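The workroom on the top floor - page 2

Gallery by Krystyna Sowa

This is the second page of my pictures from the workroom in Bragança, which the members of Ututus have shared for three years. The first page showed the stairs and the corridor, and several people wrote to me that they would like to see more of the inside. In July we must give back the keys, so I try to put the things in order here as well as in the room.

I am not a photographer. I like rooms when they are half packed, and I like to know afterwards where everything stood. With the furniture I write also a few words about where it came from, so that the members who left earlier can remember it, or correct me.

The room is on the side of the street and receives the sun from early in the afternoon. In winter this was very pleasant. In summer we closed the shutters at two o'clock and worked with the lamp, and the person who sat nearest to the door was the luckiest one. From the window we look at the buildings outside, and for a long time I knew the habits of the neighbours better than those of my own family. One lady watered her plants every evening at six. When she was on holiday, we noticed it at once.

The grey table was bought from a school supplier through Presell, the second-hand site. The seller said that it was light. It was not light, and it did not go around the corner of the stairs until we had taken off the legs. After this everybody agreed that it will stay by the window until the last day. It has served for cutting paper, for repairing a bicycle lamp, for birthday cakes and for one very long discussion about the electricity bill.

It is easy to clean, and this is its best quality. Glue comes off with warm water if you do not wait until the next morning. Ink is more difficult. Please do not use the rough side of the sponge on it, I have seen what it does to the other table. 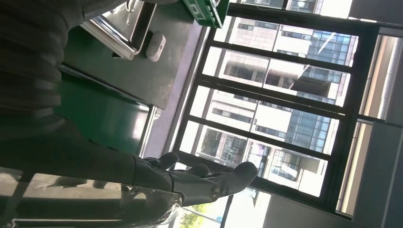

The grey table by the window, with the steel tray and a small white thing next to it. The far edge is in the sun.

I am fond of the tray. It came with a box of kitchen things from the Lidaso canteen when they changed their equipment, and at the beginning we wanted to put it away with the baking tins. Then somebody laid screws in it during a repair, and they did not roll on the floor, and from that day it was a work tray. It has raised rims, so small parts stay where you put them. It can be washed in the sink and dried with a cloth. I would like to take it with me, but I have promised to ask the others first.

About plastic bags I must say a word, as there are always some in this room. We keep the clear ones and use them again for packing. You see what is inside and you do not need a label, although I put a label anyway. For paper they are not so good in hot weather. For cables, cloths and cushions they are very practical, and if a bag has no hole it can make the same journey many times.

How we are packing

We began with the shelves, which was a mistake. The shelves are the place where you can put things down, and when they are full of boxes there is no place any more. If I could begin again, I would start with the cupboard behind the door and leave the shelves for the end. The tables come last, also for the reason that we drink our coffee there.

Every object has a line on the paper list on the door. At the moment the list has 143 lines, and almost 6 pages. Please write your initials beside the things that are yours. Where there are no initials, the object goes to the common pile, and later to Presell or to a friend who can use it. Books have a separate list, in the blue folder.

Glass and cups go in the towels, not in newspaper. The newspaper makes everything black and then we have to wash it two times. The lamp travels without its bulb. The curtain rail belongs to the house and must stay, even if we were the ones who painted it.

Some things I could not find for this page: the wooden ruler with the burnt end, the good scissors, the little radio. If one of them is at your home I will not be angry, only send me a message - or a picture, if you prefer, and I will add it to the gallery.

The next page will have the cupboard and the kitchen corner. I have to choose between many pictures of the same kettle, so it can take me a few weeks. If you have older pictures of the room, from the time before the walls were white, I would be very glad to receive them. Please write who is in them and if this person agrees to be shown.

Back to page 1: Stairs and corridor
Next: Cupboard and kitchen corner (in preparation)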